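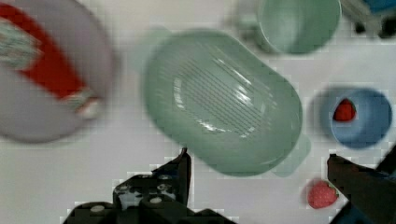 Battle of the Getum Fords

The Battle of the Getum Fords, also called the Getum affair or in older local writing "the Wet Morning", was a two-day engagement fought in December for control of the river crossings below the market town of Vass. An upland force under Colonel Kálmán Kocsis held the fords and the mill road. A larger lowland column under General Ernő Veres tried to force them. Veres got across on the second day but too late to trap the garrison of Vass, which had already marched out to the north. Both sides claimed it.

Background

By late fall the lowland army had taken most of the valley as far as Bistside, a river landing with two warehouses and a rope ferry. Supplies came up by barge to Bistside and then by wagon. The road from there to Vass was poor in dry weather and close to useless in wet. Veres had asked to go into winter quarters. He was told to take Vass first.

Vass itself had little military value. Low walls, a grain store, a bridge too narrow for two wagons. What mattered was the Grivora road, which left the north gate and climbed to the pass of the same name. Whoever held Vass could close the pass to anyone below it. The upland government had its powder works and most of its horses on the far side.

The garrison commander had orders to leave before he could be shut in. He needed time to empty the grain store. Kocsis, with the rear guard, was sent down to the Getum to get it for him.

The river

The Getum joins the main river just above Bistside. It isn't wide. In summer cattle walk over it nearly anywhere, but in December it ran high between clay banks and could be crossed in three places.

Lower Ford — the wagon ford, gravel bottom, wide approach on both sides. On the direct road to Vass.

Mill Ford — upstream of the Lower Ford, narrow, with a stone sill left from an old weir. Passable on foot in single file. The mill stood on the north bank and overlooked it.

Upper Ford — used by drovers. Soft bottom, reached from the south only by a track through alder woods. Not marked on the lowland staff map, which had been copied from a tax survey and showed only crossings where a toll was collected.

The omission of the Upper Ford has been argued over a great deal. Veres said afterward that he knew of it from the ferrymen at Bistside but had been told it was drowned. The ferrymen's own account, taken down years later, has them offering to guide him and being sent away.

Opposing forces

Upland. Kocsis had four companies of foot, all under strength, one troop of light horse and 14 guns. The guns sound impressive and were not. Most were small pieces taken off the walls of Vass on farm carts, and several had no proper carriages. Gunners were short too, so townsmen were used to carry powder. The foot were mostly men from the Grivora side, used to bad weather, poorly shod.

Lowland. Veres had three brigades, though only two came up in time to fight. Better fed, better armed, and tired. His heavy guns stayed at Bistside for want of draft animals. His cavalry was good and had almost no ground to work on. Returns for the column do not survive and the strengths given in popular histories are guesses, some of them wild.

First day

The lowland advance guard reached the south bank of the Lower Ford before sunrise and found it apparently unguarded. Kocsis had kept his men down behind the hay bank on the far side with no fires. A party of horse went in to test the bottom. They were about halfway when the guns opened.

The advance guard fell back into the brigade behind it, which was still in column on the road with its baggage mixed in among the companies. It took most of the morning to sort out. Some officers blamed the baggage master. The baggage master's report blames the road, at length.

A second attempt was made around noon, on foot this time, with planks and bundled brush carried down from a farm. The men reached the gravel bar in midstream and held it for a while. They couldn't go forward without coming under the guns and would not go back without an order, and the order didn't arrive because the officer carrying it had gone to the Mill Ford. They withdrew in the afternoon, when the rain started.

Fighting at the Mill Ford was smaller but bitter. One upland company held the mill building and fired from the loft. Lowland skirmishers got onto the sill twice. The second time a few of them reached the north bank and got into the miller's yard, where they were taken prisoner. The mill wheel was wrecked by shot from one side or the other and the miller's heirs were still petitioning for damages a generation later.

By dark nothing had changed hands. Kocsis wrote to Vass that he could stay one more day "if the powder is sent tonight." It was sent. A good part of it arrived wet.

Night movements

Rain all night. The river rose. Veres assumed this helped him in one respect, namely that the defenders would relax upstream, and shortly after midnight he moved a brigade toward the alder woods with the Upper Ford in mind. So he knew of it by then at least, whatever is said about the first day.

The march was slow. The track had been used by wood carts and was cut up badly. Men lost shoes. Two companies took a wrong turning and came out on the river bank opposite nothing in particular, where they stayed until morning. The rest reached the ford and found a picket of light horse on the other side, perhaps a dozen men. The picket fired once and rode off to warn Kocsis.

Second day

The crossing at the Upper Ford began at first light. The soft bottom held for the first company and got worse with every one after. Ropes were strung from bank to bank. Several men drowned, the exact number was never agreed. By mid-morning there was enough of the brigade over to move down the north bank toward the mill.

Kocsis had three choices — attack the brigade while it was forming, stand where he was and be taken from the side, or go. He did a bit of the first and then the last. The light horse and one company went up the bank and made a show of attacking out of a hedge line. It cost them but it stopped the lowlanders for over 30 minutes, by the usual telling, while they waited for stragglers and tried to dry their muskets. In that time the small guns were dragged back onto their carts. Those with no carriages were tipped in the river.

The company at the mill got out last. It retreated across open beet fields with the lowland skirmishers behind it and lost more men in that half mile than in the whole of the day before.

At the Lower Ford the main column came over in the afternoon against no resistance. Veres's cavalry was sent straight on up the Vass road. It reached the south gate near dusk and found it open, the grain store empty and swept, and the rear of the garrison already some way up the Grivora road in falling snow. The cavalry commander declined to follow in the dark. He was critcized for it and later cleared.

Casualties

Upland losses are fairly well known from a roll kept by the parish at Vass: 60 killed or died of wounds, counting the townsmen who served the guns. The roll doesn't list wounded who recovered. Lowland losses were certainly higher. The official dispatch mentioned only officers. Sickness after the battle probably killed more than the fighting, the brigade that waded the Upper Ford having had no tents and no dry wood.

Aftermath

Veres occupied Vass and went into winter quarters there, more or less as he'd wanted to in the first place. With the grain store empty he had to feed the column from Bistside by the same bad road, and by the end of winter had pulled most of it back to the landing. The pass stayed open to the uplanders. In spring they came back down it and retook the town without a fight.

Kocsis was thanked and then passed over for promotion. The reason usually given is the guns in the river. Artillery was scarce, and the fact that the pieces were old and had no carriages didn't seem to weigh much. Five were fished out the next summer by farmers. He retired to Grivora and wrote a short memoir, hard to find now, which spends only a few pages on the fords and a good many more on a quarrel about forage.

Veres published nothing. His letters to his brother, edited long after his death, are the main source for the lowland side. They should be used carefully as several were rewritten by the editor.

Historical debate

Older accounts treat the battle as a plain upland success because the garrison got away with the grain. Lowland writers answered that the ground was taken and the enemy left it. More recent work has been less interested in who won and more in supply. On that reading the thing was decided at Bistside before anyone fired, when the heavy guns were left behind for lack of oxen.

The Upper Ford question hasn't been settled. An early start there on the first day would very likely have cut off Kocsis and maybe the garrison too. Whether it was passable is another matter. The water was lower that day, but the track was just as bad.

The battlefield today

Much changed. The Lower Ford is under a road bridge and the gravel bar was dug away for building. The mill is a ruin, two walls and part of the loft stair. The hay bank can still be made out in winter when the grass is down. A plain stone at the Mill Ford carries the names from the Vass roll, with one mispelled and corrected underneath. The alder woods have been drained and the drovers' track is now a field boundary for most of its length.

See also

Grivora Pass
Bistside landing
Siege of Vass (earlier)
Vass parish roll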